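Teaching by Hand -- Gallery

Welcome to the Patum gallery! We're a small group who love getting robots to do ordinary household jobs, and our favourite one so far is laundry. All the driving is done by people. One of us holds a pair of leader arms (Prallero built ours), and the two arms on the table copy every movement while the computer records it. Later on, the recordings are used to train the arms to try the job on their own.

We set ourselves a target of 200 recordings of T-shirt work, and we've loved nearly every minute of it -- sore shoulders and all. Have a look through, and come by on a Thursday evening if you'd like a turn at the controls.

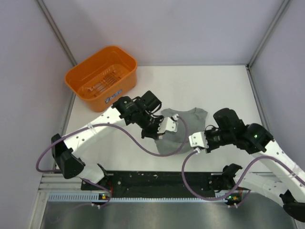
Filed under: Cloth and Clothing

A bunched-up shirt is the start everyone wants to try first, and it's a great one to learn on. You're hunting for something useful to grip, like a collar or a shoulder, with two fingers per hand and no sense of touch at all! Go slowly. If you dither, the recording has dithering in it, and the robot will happily learn that too.

Our colour choice for shirts has turned into a running debate. Grey is kind to the eye against a white table, and the orange basket is very hard to lose track of. Nair, our little recording program, saves each attempt under its own name, so you can throw out a bad one and go again without any fuss. New drivers usually do 30 practice runs before we keep anything, and you can see the difference from one evening to the next.

Working on a shirt that's spread out is a different kind of fun. Both grippers come in low near the bottom corners, and the trick is keeping your left and right hands moving at the same pace -- much harder than it sounds, especially if you've got one very bossy hand. 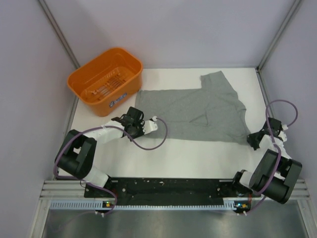 Do I need to know how to program to teach a robot this way?

No programming is needed for the driving part. You move the leader arms, the robot follows, and Nair does the saving. If you can fold a shirt at home, you already know the job, and the rest is getting used to the feel of the arms. The training side does take some code, and we're glad to show you that as well if you're curious.

Next up is Vilix, our towel project, starting in August.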